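29 Jul 2023

Vitamin D assay, dried spot cards vs. serum. Notes after the second plate.

Picked up where the January batch stopped. The question is still whether the finger-prick cards read the same as the venous draws from the same people on the same morning. If they do, the Tistum follow-up can go by mail and we save a clinic visit per person. If they don't, we are back to needles and a courier.

Pairs so far: 94. Four dropped, leaving 90 usable. Two of the four were cards with the spot smeared past the printed ring, one had a serum tube with no label I could match, and one was a card that came in without its desiccant and had gone tacky. I kept the tacky one in the freezer in case somebody wants to see how far off it reads. It is in the Skallo box, bottom row.

Punching: 3 mm, two punches per card, both from the outer half of the spot. In January we took them from the center and I think that was part of the problem. The center punches read high on the heavy spots. Outer punches are closer together, duplicate to duplicate, though I have only looked at this plate by eye and have not run the numbers properly.

Extraction was as written except for the shake step. The sheet says 30 minutes and I gave it 45, as the first wells still looked pink at 30. Should have timed that on a blank card first. Somebody please write the longer time into the sheet before the next plate, or run 30 against 45 side by side and settle it.

Calibrators fine. Top one slightly low on both plates, same lot, opened in the spring. I would open a new one before plate three.

Serum first, then cards, same run. Cards come out lower than serum on most pairs. The gap is fairly steady through the middle of the range and gets worse at the low end, where it matters most. Anyone near the deficiency cutoff could land on the wrong side of it from the card alone. A correction line drawn through the whole set would hide this, so I have not drawn one yet.

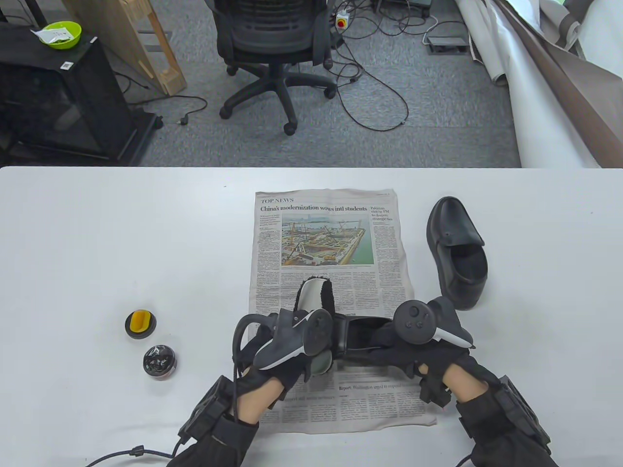 Can we correct the card values with hematocrit and be done with it? Only for the people who had a blood count taken that morning, and the mail-in group won't have one.

So the options are a fixed hematocrit by sex and age band, or something measured off the card itself. Potassium from the same punch has been suggested. We don't have the volume for it with two punches, and a third punch from a small spot means going back into the center. Try it on the large spots only and see.

Supplements: the intake form asks "do you take vitamin D" and gives one line. Answers range from a plain yes to a full list of brands. A good many wrote the dose without units. Where it says 1,000 I have been entering it as IU, and where it says 25 I have been entering micrograms, which comes to the same dose. Anything else without a unit is marked missing. Please don't guess at those after the fact. The next print of the form needs two boxes and a unit to circle.

Also check whether people took the pill before the draw that morning. It shouldn't shift the 25-hydroxy much, but I would like to have it written down when somebody asks.

Storage. Main freezer alarm went twice overnight — door seal again, upper left corner. Temperature log shows it never got above -62, so I am treating everything as good. Spare cards have been moved to the Lục shelf until the seal is replaced. Serum stayed where it was.

Card count for the mail-out: 1,292 in the cupboard, all from the Erkemitz order, two lot numbers. Don't mix lots within one household. The paper in the newer lot feels thicker and the spots spread less on it, and a 3 mm punch from a tighter spot holds more blood. I put the same blood on five cards of each lot and they are drying now on the rack by the window. Leave them alone until tomorrow afternoon.

Plate three:
— new top calibrator
— outer punches only
— 45 minutes, with one column at 30 for comparison
— lot test cards in the last two columns
— low-end pairs in triplicate where there is enough spot

Raw files for plates one and two are in the shared folder under the plate number. The plot is there too, differences against the pair mean. The far left point is real, I reran it. Serum tube 61 is nearly empty, so no more reruns on that one without asking me.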